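Wisier Undated Weekly Planner Pad

Tear-off desk pad, 66 sheets, one week per sheet
Made by Haugen Paper Goods

The Wisier pad is an undated weekly planner for desk or kitchen use. Each sheet has seven columns, Monday through Sunday, with a blank line at the top where you write in the month and the dates. There is nothing preprinted apart from the day names, so you can start in any week of the year and skip weeks without wasting paper.

The pad has 66 sheets. That covers a full year with 14 sheets left over for weeks you want to redo or plan twice.

Layout

Each day column is divided into 20 lines. The lines are not marked with hours. If you prefer a sheet with times printed down the side, order the Dodasar pad, which uses the same paper and the same backing board but runs from early morning to late evening in half-hour steps.

A strip along the bottom of the sheet is left open for notes, shopping or anything that doesn't belong to one day. The strip is perforated and can be torn off separately. The week number box in the upper right corner is optional and prints in light gray, so it doesn't stand out if you leave it blank.

Week start

Standard pads start on Monday. A Sunday-start version is available under the same name. Please check the label before opening the wrap, as opened pads can't be exchanged.

Paper

Uncoated white, smooth on the front. Ballpoint, pencil and most gel pens work well. Fountain pens with a broad nib may show through to the back, which is unprinted. Heavy markers will bleed onto the next sheet, so slip a piece of card underneath if you use them.

The sheets are glued along the top edge. Bend the pad back gently before first use and tear from left to right.

Use with the Sondberg desk stand

The pad fits the Sondberg stand in the large size. It doesn't fit the small one. The stand holds the pad at a low angle and has a groove for one pen. It is sold separately, as are the magnetic strips for hanging single sheets on a refrigerator or filing cabinet.

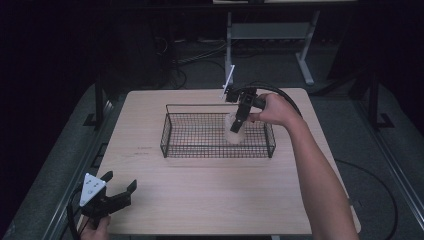

If you hang the pad on a wall, use the two punched holes in the backing board. They are 9 inches apart, center to center. Adhesive hooks are fine on painted walls but tend to let go on textured wallpaper.

Ordering

Pads are sold singly or in cartons of 29. Cartons can be mixed between Monday-start and Sunday-start, but Dodasar pads are packed separately. Orders for December delivery should be placed early, particularly for full cartons.

Custom printing of a name or logo in the top margin is available on carton orders only. Send artwork in black, as a PDF. We return a proof before anything is printed, and changes after approval are charged as a new setup.

Page last updated Monday, August 4, 2025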